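So I finally opened up the old desktop. It has been sitting under the long table since January, and every time I vacuumed I bumped it with the nozzle and told it I'd get to it soon. Thursday evening I got to it!

Some background for anyone new. Olanrewaju Okoro, who I used to share an office with, was clearing out his spare room last winter and asked if I wanted a tower PC that "mostly works." I said yes before asking what mostly meant. (I do this a lot. See the post about the bread machine.) What it meant was that it would boot, run fine for a while, and then go quiet in the middle of whatever you were doing. No warning, no blue screen, just off. He'd been using it to hold his photo library and had moved everything to an external drive ages ago, so there was nothing on it to worry about, and he didn't want it back under any circumstances.

My plan is pretty modest. I want a machine for the corner by the window that can play music, hold my scanned recipes and family letters, and run Driltetti, the little cataloging program I've been going on about. I'm up to about 3,000 scans now and my laptop is groaning. I do not need anything fancy. I looked at new ones on Markari and got as far as putting one in the cart, and then I thought about the perfectly good steel box I kept hitting with the vacuum.

First job was just getting into it. The side panel had one screw that somebody had gone at with the wrong screwdriver, and I spent longer on that one screw than on everything else put together. I tried a rubber band over the head (a trick that works for everyone on the internet and has never once worked for me), and then a bigger driver, and then leaning on it while saying things. It gave up in the end. The panel slid back about an inch, stuck, and came off with a noise that sent the cat upstairs.

Then dust. So much dust! I carried the whole thing out to the back step and went over it with a soft paintbrush and one of those hand pump blowers. I held the fan blades still with a finger while I did it, which Somtochukwu Bassey told me to do years ago when she was fixing my first computer at her kitchen table. She's also the reason I unplug everything and touch bare metal before I go poking around. I wiped down the outside with a damp cloth while I was at it and found the case is a much nicer color than I thought.

Back inside, I put it on its side on an old towel with the lamp pulled over, made tea, and had a proper look. I love this part. I know people find the inside of a computer off-putting, all those wires going every which way, but to me it's like looking into somebody's sewing box. You start following one thing and it leads you to the next thing, and before long your tea is cold. 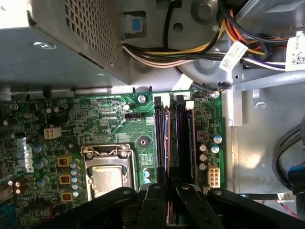
Power supply top left, motherboard underneath, and that big bunch of cables I keep wanting to braid.

I'm suspicious of the power supply, mainly from what Olanrewaju said about it shutting off with no message. It could be heat too, with the amount of fluff I brushed out of there. So the order of business is: give it a few evenings running clean and see if it still quits on me. If it does, I'll swap the supply before I touch anything else. They aren't expensive secondhand and I've done one before, on the machine that used to live in the sewing room. The fiddly bit is the cabling, because whatever goes in has to be routed the same way as what came out, and I never remember how it went. I've started a page of little drawings in my notebook with arrows on them. They look like a map of a very bad bus system.

I did reseat the memory while I was in there. Out, quick look at the contacts, back in until both ends clicked. It takes a minute and I've had it fix stranger problems than this one.

If anybody has put a quieter fan in one of these older towers, please tell me which one you went with. I'd also like to know what you all do with stripped case screws, since I now have one in a saucer on the windowsill and no replacement. The hardware store had 4 kinds and none of them fit.

Recipe scans are on hold until this is sorted, so Aunt Bea's plum cake will have to wait another week or so. Sorry, Linda, I know you asked twice!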